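November 29, 2022
By Veikko Vainio

The Gallero theme is ready for its second review. Header, footer and shop page layouts are finished, and 13 page templates now pass validation. The slider was moved to the Visteo plugin, which cut the home page to 558 KB.
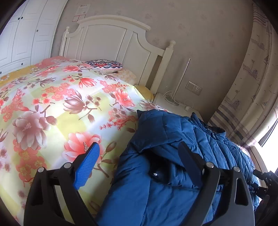

Remaining work

Color settings do not yet carry over to child themes. Montserrat Escobar is rewriting that part of the options panel. Translation files are 3 strings short. We request release of the next $2000 installment, with delivery set for March.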